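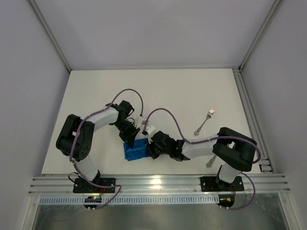

Two black-and-white arms reach toward each other over a pale tabletop.

By the time the gate opens at Fallwood, Stuart Tindall has usually been out on the dirt for a good while, dragging a hose and fussing over the far corner (the one that eats front wheels, as any buggy driver there will happily tell you). He started racing radio-controlled cars with a secondhand Tilumetti and a charger that hummed, and he still has both! Last October the club drew 183 entries for its closing meet, with 29 of them in the beginner class, and he remembers most of their names. He'd rather talk about those kids than his own results, though he did make the main that night and finished second, grinning, with a bent shock tower.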